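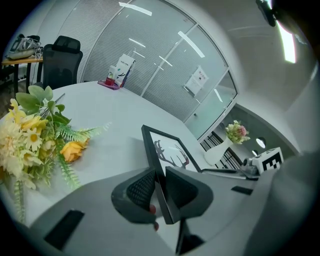 二、泄露消息的收集和核对

课题:手机新品发布前的网络爆料准不准
提交日期:2022年11月7日

对象选了Ludora的折叠机Pusau,七月起就有人陆续放图,到发布会前基本没断过。我们从论坛和短视频平台一共抓了1126条帖子,去掉转发和纯水帖,剩下180条能用的。时间不够,只抽了50条逐条对参数,剩下的只看标题分类。

核对办法很简单:爆料里说的每一项(屏幕、电池、配色、价格),拿官网参数页对一下,对上记1,对不上记0,说得含糊的单独放一栏。两个人各打一遍分,不一致再商量。

初步结果:
外观类最准,渲染图和真机差别很小。
价格最不准,高估的多,低估的少。
电池容量大多互相抄,源头往往只有一个帐号,后面的全是二手。
配色有点乱,同一个颜色叫法好几种,统计的时侯合并了。

另外拿Cuevas的平板做了个对照,大约6条爆料,太少,不下结论,表放附录。

三、问题

删帖太多,有的截图没留时间,只能按转发时间倒推,误差可能有一两天。Wustier论坛中途改版,旧链接全失效,又重新找了一遍,耽误不少。打分标准开头没写细,“支持快充”算不算对上,前后改过一次,前面的已经重打。

四、下一步

把剩下没逐条核对的补完。加一列“首发还是转述”。图表重画,现在这版颜色太接近,打印出来分不清。参考文献格式还没统一,终稿前改。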